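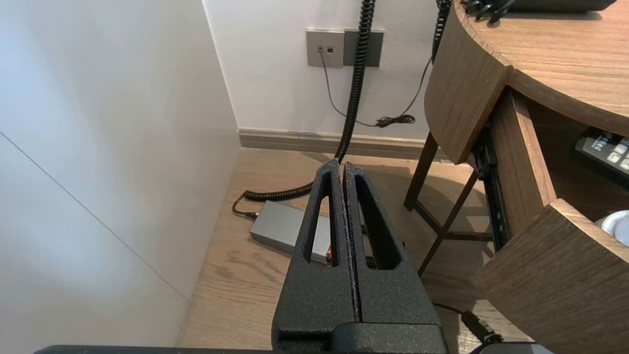
Wall sockets and coiled cable in the corner, Stoker rooms

Stoker Guest Rooms: Telephone, Television and Sockets

How do I ring reception?
Lift the handset and press 3. Reception is staffed from early morning until late evening. After that the call goes through to the night desk at Porko House, next door.

Can I make outside calls?
Local calls are free. Calls to mobiles and abroad have to be switched on at reception, with a deposit of 300. Any balance is returned when you check out.

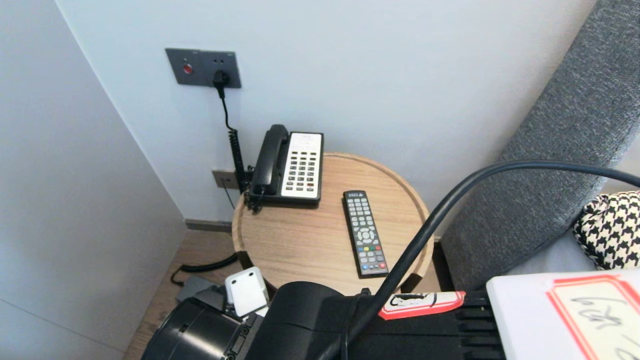

Where is the television remote?
We ask for remotes to go back on the side table when you leave, as they get lost in the bedding. The table is the round one in the corner, and the remote lies beside the telephone. The red, green, yellow and blue buttons are for text services and most guests never need them. A lost remote is charged at 600.

Which channels are there?
There are 62 on the standard list. Sports channels are only in the Bashir wing.

Can I move the side table?
Yes, but please lift it and don't drag it. The telephone cable is not very long, so move the phone first.
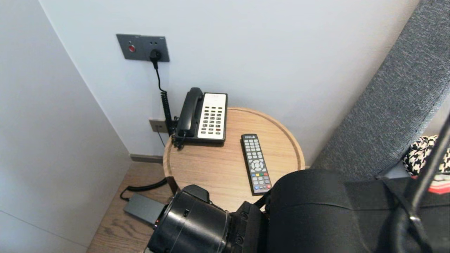 If you want the table by the bed for the whole stay, ask at reception and we will bring a longer cable. The Daren rooms have a fixed shelf instead and this can't be moved.

The phone has no dialling tone. What should I do?
Check that the handset is properly down, wait a moment and try again. If it is still silent, tell reception in person.

Page updated Jun 30, 2019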